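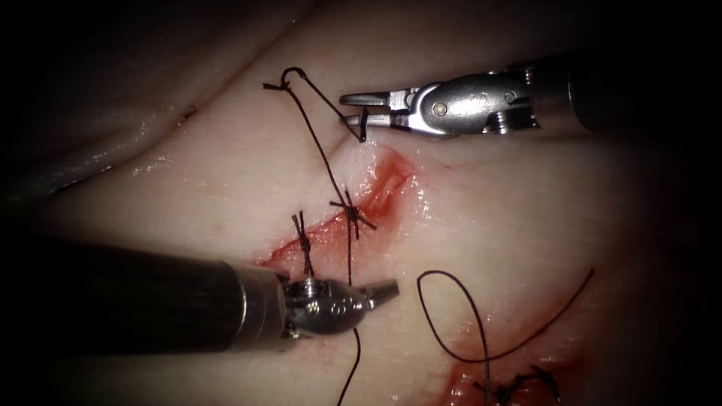 Figure 1. Needle driver (right) and grasper (left) over a sutured incision, with thread from earlier stitches on the tissue.

Thread-aware motion planning for robotic suturing
Student project report, Pludmont
Kátia Assunção
May 2025

1. What the project set out to do

The suturing software used in our group is called Plenik. It takes a stitch plan (entry point, exit point, number of throws) and turns it into motions for two instruments. When I joined in February it could already drive the needle through tissue and wrap a knot, provided the thread was short and lay where the planner expected it. It had no idea where the thread was at any other time. If a loose strand lay between a gripper and its target, the planner sent the gripper straight through it.

My task was to give the planner an estimate of where the thread lies, and to make it use that estimate when choosing a path. I was not asked to improve the knot itself, and the knot-tying routine is the same one as before, apart from one change described in section 4.

2. Finding the thread

Dark thread on pale tissue sounds easy to segment, and on the bright part of the tissue it is. The difficulty is at the borders, where the light falls off and both the thread and the background go nearly black. A plain threshold gave me half the shadow as thread. I replaced it with a small segmentation network, trained on 400 hand-labelled images, with separate classes for thread, instrument, needle, wound and background. Labelling took longer than writing the network -- I would budget for that if I did it again.

The mask alone is not enough, as the planner needs to know which pixels belong to the same strand. A second program, Wostolus, thins the mask to lines one pixel wide and joins them into curves. At each crossing it has to decide which branch continues into which. It picks the pairing that bends least, which works for long open loops and works badly near a knot, where several short tails spread from one point. I ended up treating every finished knot as a solid blob. Wostolus finds a dense cluster of crossings lying over a wound, draws a circle round it, and stops tracing at the circle. Any curve that leaves the circle and ends within 6 mm is marked as a cut tail and left out of the planning. Longer curves are kept as live thread.

Loose snippets were a late addition. A cut end lying on the tissue was being read as the free end of the working strand, and the left gripper went to fetch it. The check now is simple: a curve that is short at both ends and touches neither the needle nor an instrument is labelled as debris.

3. Planning around it

The old planner, Correa, samples poses for the instrument tip and checks each one against the tissue surface and the other instrument. I added the live thread as a third kind of obstacle, with a soft cost instead of a hard one. Brushing a slack strand is usually harmless, and a planner that refuses to touch thread at all soon finds no path. The cost goes up near the needle end, where a pull on the thread can turn the needle in the jaws.
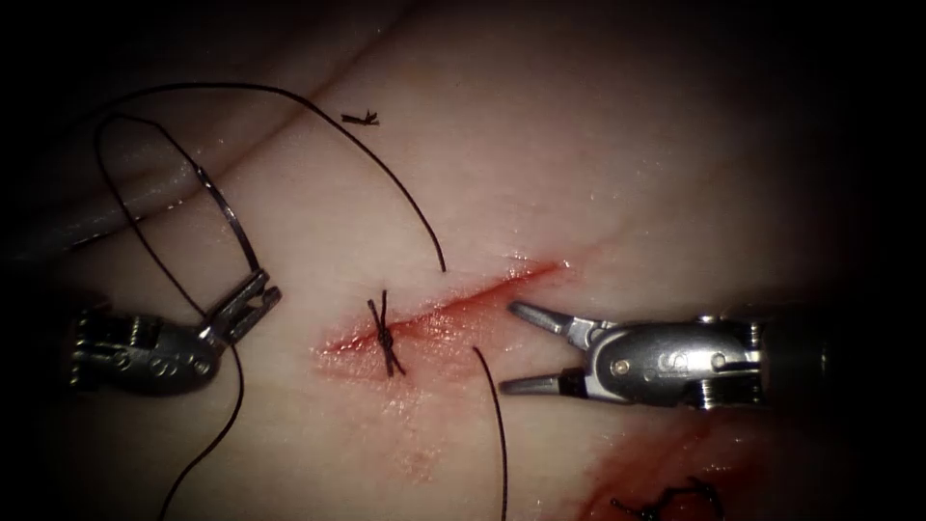 Prodromos Rallis thought the soft cost was the wrong choice for any move made while the needle is held. His view was that a path through a loop should be forbidden outright in that phase, because a loop that passes behind the wrist can tighten on it two moves later, when the planner has already forgotten how it got there.

I tested his version. With a hard limit in the needle-held phase, the planner failed to find a path more often, and the time per plan went up. The paths it did find were better, though, and I could not get it to snag in the cases where the soft cost had. The final version uses the hard limit while a needle is in either gripper and the soft cost otherwise. If no path is found, the software stops and asks the operator to move the thread by hand through the console.

4. The change to the knot routine

For each throw, one instrument holds the long strand and the other reaches over to take the free end. The reaching gripper used to open at a fixed point beside the wound, chosen from the stitch plan. It now opens at a point worked out from the traced curves, on the side with fewer live strands. The jaws also open later, as a gripper that crosses the field with its jaws apart tends to collect whatever it meets.

5. Results

I ran 24 stitches with the final version. The stitch was counted as complete if all throws were tied and the tails cut without the operator stepping in. Eighteen were complete. Of the others, four stopped because no path was found and two were stopped by me when the wrong strand was picked up. I did not run the old version the same number of times, so I can't give a fair comparison of rates.

Both wrong pick-ups came from the same fault in Wostolus. Two strands crossed at a shallow angle, the least-bend rule swapped them over, and the planner was given the old strand as the new one.

Tracing and planning together take about 2 seconds per move. This is slow, and most of it is spent at crossings.

6. What is left

The tracing works on one image at a time and throws everything away afterwards. Carrying the curves over from one image to the next should fix most of the swaps, and would also let the planner remember which side of an instrument a loop went round. I started on this but it is not in the code I handed in.

The height of the thread above the tissue is also ignored. A strand hanging in the air is treated as if it lay on the surface, so the planner sometimes goes over a strand it should go under. Stereo matching on thin thread was too noisy for me to use.

The code, labels and planner logs are in the group's shared folder, under the project name. The settings file has a comment next to each value I changed.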